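## Setting up the Sasard under-counter dishwasher: filling the salt and running the first wash

I've fitted a fair few of these in holiday lets round Bodelcombe, and the bit people skip is always the salt. Please don't skip the salt! You'll want a jug, the funnel from the spares bag and an old towel on the floor.

1. Pull out the bottom basket and put it somewhere you won't trip over it.
2. Unscrew the salt cap (it's stiff the first time, so use a rubber glove).
3. Pour in water right up to the neck. You only ever do this once.
4. Tip in the salt through the funnel. Some water will slop out, hence the towel.
5. Wipe round the thread and do the cap up firmly.
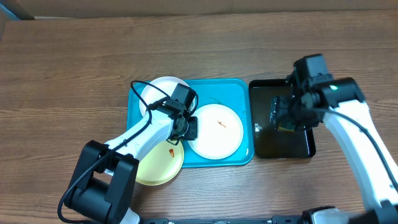 **Can I use ordinary table salt if I've run out?**

Stick to proper dishwasher salt, the coarse stuff. Table salt is too fine and can clog the softener, and then you're ordering part 347 from Ekholm and waiting for the post.

**Caution:** never put detergent in the salt well. I did it once in July, half asleep, and that was the end of a perfectly good softener.

Next comes the water hardness. Hold the start button until the display shows 1204, let go, and tap through to the level on your water supplier's letter. If you've lost the letter, leave it on the middle setting and see how your glasses look after a week.

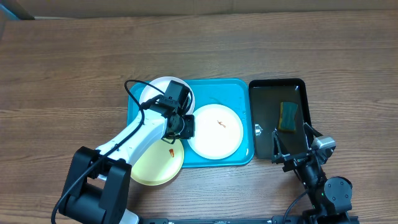 6. Put the basket back and check both spray arms spin freely with a finger.
7. Shut the door and run the 72 minute programme with nothing in it. I know it feels like a waste, but it rinses out any spilt salt before it can mark the steel.

**Note:** if you've got the older Kollár door seal, press it in all the way round before this first run, corners especially.
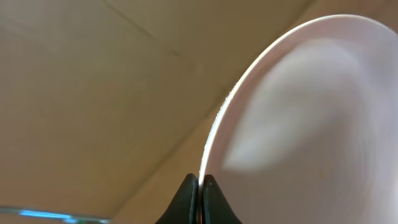

8. While that's going, have a feel under the sink where the hose joins the tap. A drip here usually wants a quarter turn and nothing more.
9. Top up the rinse aid once the door has unlocked, and set the dial to 3.

The salt light may stay on for a few washes, so don't go adding more.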